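Community > Flonstead Residents' Group > Minutes

Minutes, Jan 2, 2023

Brendan Cullinane in the chair, me (Bernadette Ó Súilleabháin) scribbling. Also there: Diệp Vũ, Hòa Đinh. Apologies from Jinfeng Bai, who's still at the coast, lucky thing!

1. Last minutes. Passed, once I'd fixed the spelling of Grastance Street (sorry, again).

2. Garden beds. We've got 12 beds to put together before autumn and the timber's already stacked at Hòa's place. Hòa reckons two weekends if people bring their own tools, and I reckon three, because I've seen us with a tape measure. Diệp is happy to lend a drill to anyone who's short. Agreed to start at the Culis Road end.

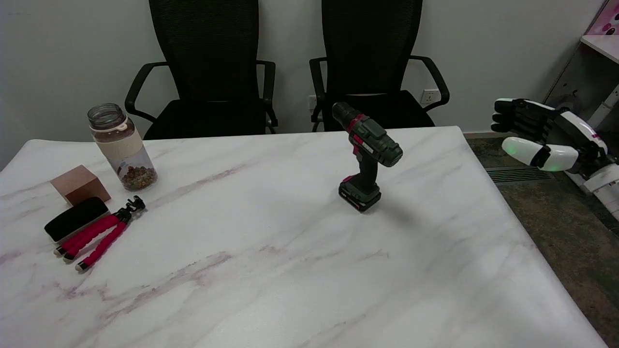 Cordless drill on the table, with a few smaller bits to the left.

3. Water. Long chat, this one. The new tap will cost us $44 more than quoted and Brendan was pretty grumpy about it, but we all want the tap, so we're paying. Hose reel to wait until May.

4. Plot waiting list. Almost 30 names now, which is lovely and also a bit of a headache. Diệp would like half-plots offered to newcomers

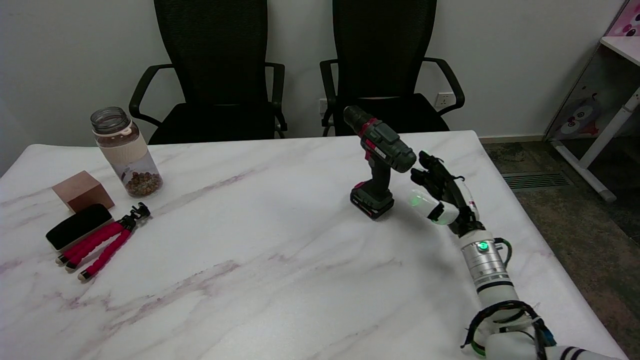

and I'm all for it, as plenty of people only want tomatoes and a bit of basil anyway. Brendan worries about the paths getting squeezed. Hòa will draw up a plan and we'll vote next time.

5. Other business. Plot 42 is full of fennel and it's spreading (I'll have a friendly word). Compost key goes to Jinfeng.

Closed after that, and Brendan has the spare gate key.

Recent items
Plot fees and how to pay
Seed swap: what to bring
Culis Road gate hours
Compost do's and don'ts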